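Plasier resets its pick cell in simulation first

Oct 29, 2021 – Contract assembler Plasier has changed the way it services the single-arm cell at its Bitov shop. Every new gripper setting is now tried on a simulated copy of the cell before a technician touches the real one.

The change follows a run of missed picks over the summer. Maintenance lead Cristian Correa traced them to a tool offset that had not been updated after a finger swap. The arm was stopping slightly high over the base plate, and the parts slipped.

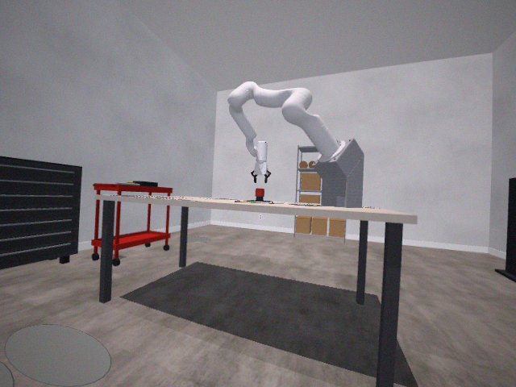

Correa's routine starts with the hover point. The arm is held over a red test part with the fingers open and pointing down, and the approach height and finger opening are checked there. Only then is a close command added. The full check has 17 steps and can be run from a desk.

"I would sooner crash the model," Correa said. 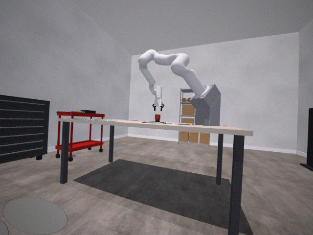
The model was built by Condori, a two-person firm that also wrote the settings export. Plasier ran 976 simulated picks before loading the new offset onto the arm. Finger pads will be replaced every 200 hours – the old schedule had no fixed interval – and the offset rechecked each time.

A second cell, at the company's Tukden site, moves to the same routine in November.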